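3.2 Divided tableware in the homes

The second part of the home study looked at the dishes from which small children take their meals. In our first visits in Drestville we had asked only what the child was eating, and we learned quickly that many parents answered by speaking of the plate. They told us that the peas must stay away from the rice, or that the sauce should have its own place. For this reason we added three questions about tableware to the form used in Bratu and Skustau.

In total 411 households returned the form. Parents were asked to write down the usual dish at the evening meal, its colour, and whether it had separate compartments. We did not ask for the price or the maker. Two households wrote that the child eats from the plate of an older sibling, and these we counted under the sibling's dish.

The answers from Skustau were longer than those from Bratu, and this made the coding uneven. Many parents there described how they fill a divided plate: the main food goes in the large part, and the small parts are kept for fruit or for something the child has not tasted before. Zidar's scheme of mealtime habits has no category for this behaviour, so we coded it as "placing" and treated it apart from "offering". We are aware that the border between both is not always clear, especially when the new food is already a favourite of the parent.

Plates in the shape of an animal were recorded as their own group (Figure 3). In this group the small compartments are often the ears, and several parents used the word "ear" in place of "compartment" when they filled in the form. We kept their wording in the transcripts. 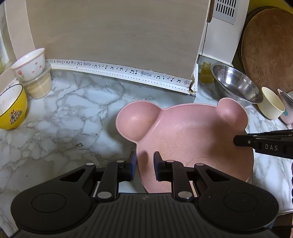

Figure 3. Divided plate in the shape of a bear, with two ear compartments.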